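4. Aufnahme mit Votum vorbereiten

1. Mikrofon anschließen und Votum starten.
2. Im Menü „Spur“ eine neue Gesangsspur anlegen.

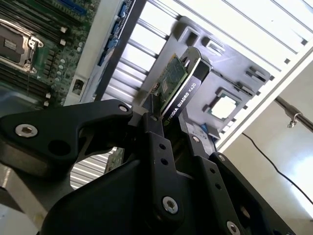
3. Den Pegel beim Rappen der lautesten Zeile einstellen.

Hinweis: Der Tiefenfilter ist ab Werk aus. Bei Trittschall auf 40 Hz stellen.

4. Beat importieren und das Tempo übernehmen. 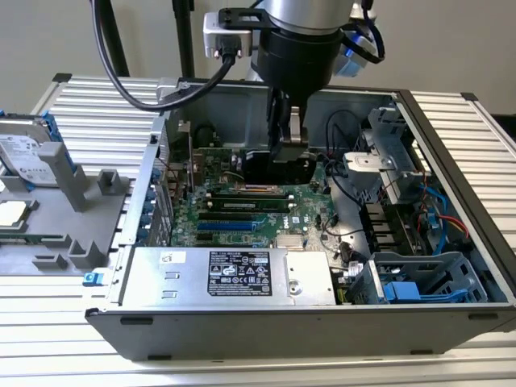

Weicht das Tempo ab, den Wert von Hand eintragen. Danach den Vorzähler einschalten.

Achtung: Kopfhörer erst bei heruntergeregelter Lautstärke aufsetzen.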